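October 29, 2021

My grandmother kept every birthday card anyone ever gave her. When she moved out of the house on Carroll Street we found them in 50 shoeboxes, tied up by year with kitchen string, and my aunt Niamh sat down on the bedroom floor and said, "Well, that's the weekend gone." It was, too. We got through two boxes.

I've been thinking about that weekend a lot because I turn 50 in March (yes, I know, I don't look it, you're very kind) and my friend Yufang asked me what I want to do. A party? A trip? She'd already priced a cabin for eight people up at Hurkeo and was ready to put down the deposit. I told her I'd think about it, and then I didn't think about it for three weeks, and then she sent me a text that was just a question mark.

What I want, I've decided, is dinner. One long table, the people I'd call at two in the morning, and the good bread. I want my brother Senan to tell the story about the canoe again even though he gets the ending wrong every single time. I want to go to bed at 11.
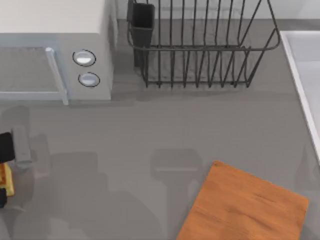 Yufang thinks this is a cop-out. She says you only get one fiftieth, and she's right, but you only get one forty-third too and I spent mine at the DMV. I remember it really well! The man next to me in line was getting his license back after an eye operation, and when they took his picture he could read the sign on the far wall and he said so, out loud, to everybody. We all clapped. I drove home so happy I missed my exit.

The big planned days have been hit or miss for me. My wedding was lovely and I remember maybe a third of it. My college graduation was 800 people in folding chairs and a sunburn. But I could tell you every word of the phone call when my niece was born, and what was on the radio, and that I was holding a bag of frozen peas.

So, dinner. I've sent 12 invitations, paper ones, with stamps, and my neighbor Brendan has already said yes through the fence before his even arrived. Yufang has come around on the condition that she gets to do the cake. I said fine — as long as it's lemon.

And I've asked everyone to skip the presents and bring a card with something written in it, more than just a name. I bought a shoebox's worth of string. (I didn't have a shoebox, so I had to buy shoes.)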